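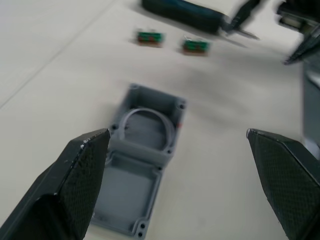 Workshop notebook, Vilum bench group
February 8, 2021
Entry by Ilse De Graaf

Subject: adhesion of gray finish after humid storage

The second set of coated coupons from Van Hecke was removed from the humidity cabinet this morning after 476 hours. The planned exposure is 1000 hours. The early withdrawal was agreed with Karim Abdel Rahman, who requires an interim figure before the Drernwood order is released.

Coupons were wiped with a lint-free cloth and left on the rack until their weight was stable. Cross-cut tests were then performed on the flat side only. The edges were excluded, as the coating is visibly thicker there and the blade tends to skip. Tape from the old roll was not used. It has been marked and placed in the waste bin.

Results: no flaking on the coupons cured at the standard setting. On the low-cure coupons, small flakes came away at the intersections of the cuts. Both low-cure coupons from the Grultaven batch show blistering near the hanging hole, extending nearly 2 mm from the rim. Blistering was not recorded in the June trial, but the hanging wire used at that time was of a different gauge, and the two trials should not be compared on this point.
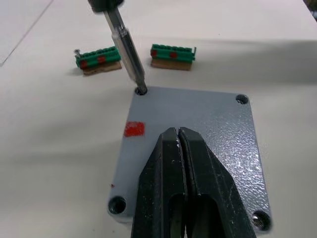

Gray plate, textured finish, hole at each corner.

Cabinet log: the door was opened once outside the schedule, at hour 839 of the cabinet's running total. The humidity trace shows a short dip and a normal recovery. The entry in the log is unsigned. Colleagues are reminded to initial every opening, including brief ones.

Open items:
Remaining coupons stay in the cabinet until the full exposure is reached.
K. Abdel Rahman to request the cure records for the Grultaven batch from Van Hecke.
Blade in the cross-cut tool to be replaced before the next withdrawal. The present one left a burr on the final coupon, and that reading has been struck out on the results sheet.
New tape is on order. Use the sealed roll in the upper drawer until it arrives.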